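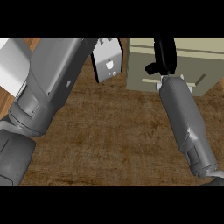 Keeping the Dususa Cell Honest: Setup and Care of a Two-Arm Simulation Station

Project report, summer robotics course
Ebise Ambaye, with Matěj Kuruc and Tae-yang Na
Submitted Wednesday, August 2, 2023

1. What we were given

Our group got the Dususa cell, the two-arm household robot that lives entirely inside a simulator. I was a bit jealous of the teams with real hardware at first (they get to hold wrenches!), but a simulated cell needs looking after too, and it breaks in sneakier ways. The arms don't squeak. They just quietly stop agreeing with the scene file, and you find out three hours later when every grasp is off by the width of a finger.

The job was to get the cell running on the lab workstation, write a daily check for it, and fix whatever we found along the way. Elvira Grajales supervised us and lent us her old notes from the Prostdale setup, which saved me at least a week.

2. Setup

The robot loads in a room with a brown wood floor and a cabinet, and we work mostly from the head view, looking down past both gray forearms. Matěj wanted to use a side view for everything because it's prettier. I talked him out of it. The head view is the one the controller gets, so if something looks wrong there I want to be the first to know.

Order of loading matters a lot. Room first, then furniture, then the robot, then loose objects. We had it the other way around for our first two days and kept getting objects that popped into the air at startup, which was funny exactly once. The physics step ended up at 400 per second. At lower settings the fingers sank into whatever they closed on, and at higher ones the workstation crawled.

3. The daily check

Tae-yang wrote the script and I wrote the part you do with your eyes. Mine goes like this:

Load the room and let it sit for 20 seconds without sending any commands. Watch the forearms. They should hold still.
Open and close each gripper on its own, left then right.
Bring the right gripper up in front of the cabinet and stop short of the handle. Compare against the saved view.
Save the joint log before closing anything.

The third one is the best of the bunch. The pale bar handle on the lower panel gives you a nice straight line to judge the fingers against, and even a small offset jumps out once you've seen the good version a few times.

4. The wrist problem

Partway through, the right wrist started drifting. Slowly! We blamed the controller gains, then the graphics driver, then each other. Run 409 finally gave it away: the drift began the moment the robot loaded, before any command at all. The zero offset for that one joint had been overwritten when we merged Jondby's updated robot file into ours. I put the old value back, reran the check, and the wrist stayed put for the whole idle period.

Viera Machala suggested keeping the offsets in a separate file, and I wish we'd done it from day one. It's done now.

5. Still open

The left gripper closes slightly later than the right one and I don't know why. Tae-yang thinks it's a message queue thing, and I suspect the finger friction values. Matěj has the logs and is going to compare them with the Krajčí runs before the next group takes over the station.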